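Lumturie Kelmendi
7/28/18

Thread on water hardness and espresso machines, as I keep answering the same question in replies. Long. Mute if you don't descale things.

1/ Hardness is dissolved calcium and magnesium. Test strips report it as ppm of calcium carbonate or as grains per gallon. One grain is 17.1 ppm. Check which unit your strip uses before you panic.

2/ Scale forms when hard, alkaline water is heated. Bicarbonate breaks down, CO2 leaves, calcium carbonate drops out on the hottest surface it can find. In a home machine that is the boiler element or the thermoblock wall.

3/ So you need two numbers: hardness and alkalinity. Most people measure the first and skip the second. High hardness with low alkalinity scales slowly. High on both scales fast.

4/ The tap water in Flurnville is high on both. In Gunduvthorpe, where I lived until June, it is soft enough that I went years without descaling and found a clean boiler when I finally opened it.

5/ Someone asked if a jug filter fixes this. Partly. The usual resin swaps calcium for hydrogen, which also eats alkalinity. Good at first. As the resin is used up, the output drifts back toward tap. Test the output, not the calendar.

6/ Reverse osmosis takes out nearly everything. Do not run it straight. Very low mineral water can corrode some metals, and some machines with conductivity level probes won't see it at all and will keep filling.

7/ What I do: start with distilled, add minerals from two stock bottles. One is baking soda, the other is Epsom salt. Both go in by weight. Label the bottles. They look identical.

8/ My machine has had 2,662 shots on this water per the counter. I opened the boiler last month. Light film at the waterline, nothing on the element. One machine, one user, so weigh that as you like.

9/ Elínborg Dalsgaard ran the same recipe with potassium bicarbonate in place of baking soda and prefers the taste. I could not tell them apart in a blind test – 2 right out of 7, worse than a coin.

10/ Descaling. Citric acid works and is cheap. Mix it cool. Hot, strong citric acid on heavy scale can leave calcium citrate behind, a white sludge that is harder to shift than what you started with.

11/ Let it sit in the boiler 30 minutes, flush, refill, flush again. Then taste the water from the steam wand once it has cooled. Sour means flush again.

12/ Do not descale aluminum with anything strong. If you don't know what your boiler is made of, look up the parts diagram first. Brass and copper are fine with mild acid for short periods.

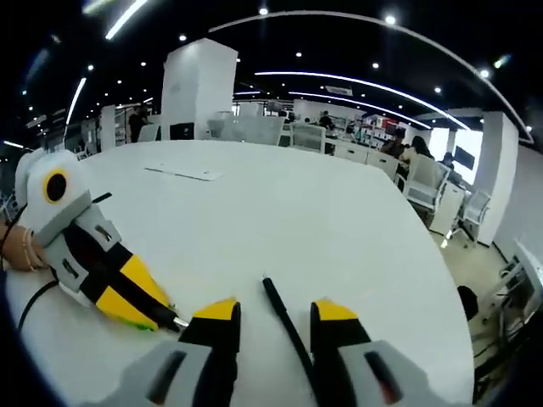 13/ If the machine has been badly scaled for years, descaling can make it worse before it gets better. Flakes come loose and lodge in the solenoid valve or the flow restrictor. Plan on taking both out and cleaning them by hand.

14/ Gaskets too. Scale sometimes seals a worn gasket, and once it dissolves you get a drip that wasn't there before. Have the spare on hand before you start.

15/ Vinegar: works, slowly, and the smell stays in rubber parts. I stopped using it.

16/ To the person asking about magnetic clamp-on conditioners – I have not seen a controlled test that would make me buy one. Send one if you have it.

17/ Correction to post 5: some jug resins swap in sodium or magnesium instead of hydrogen. Those leave alkalinity mostly alone. The package insert will usually say which type you have.

18/ Recipe weights for both stock bottles are going up tonight in a separate thread. I need to recheck the Epsom figure, my notes have it for the dried salt and the store sells the hydrated one.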